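Community & Collections
3 min read

Spring frame and print loan opens to Futley residents

The Clastcombe Trust has confirmed that its household picture loan will reopen to residents of Futley on 11/03/2024. Under the arrangement, any adult with a current library card may borrow a framed print or small painting for up to six months at no charge.

The collection holds 169 works, most of them prints and watercolors given by local families. A further 14 have been added over the winter following a gift from the estate of Cosmin Cârstea, who taught drawing at Lasanmont for much of his working life. These are chiefly views of the river and the old market, and they will be available on the same terms as the rest.

Borrowers are asked to bring their library card and one proof of address. Works may be reserved at the front desk or by telephone, and a printed catalog can be consulted in the reading room during normal opening hours. Two works may be held by one household at any time.
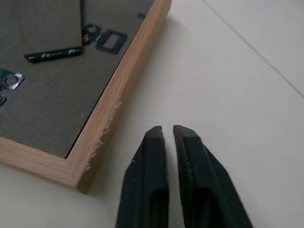
Pictures on loan should be hung away from direct sun, radiators and cooking areas. Hanging cord and two wall hooks are supplied with each work and should be returned with it. Residents who rent their homes should seek permission before drilling, and the Trust can supply tabletop stands on request.

Damage should be reported as soon as it is noticed. The Trust does not charge for ordinary wear, and borrowers should not attempt repairs at home. Glue and household tape are especially hard to remove from older mounts.

Orvokki Valtonen, head of collections, said the loan had been missed during its closure. "We had almost 100 requests while the store was being refitted," she said. "Several came from people who wanted the same picture back that they had lived with the year before."

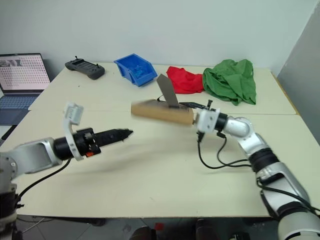

Schools and care homes may apply separately for a group loan of one full year. Applications are handled by Henrique Aguiar and should state where the works will hang and who will be responsible for them. Group borrowers receive a short visit before delivery — normally within the same month — to agree on suitable walls.

The Trust also wishes to record its thanks to the Ghiță workshop, which has provided new mounts for the Cârstea watercolors. A small display of the preparatory sketches, selected by Oana Pană, will remain in the entrance hall until the end of March. Admission is free.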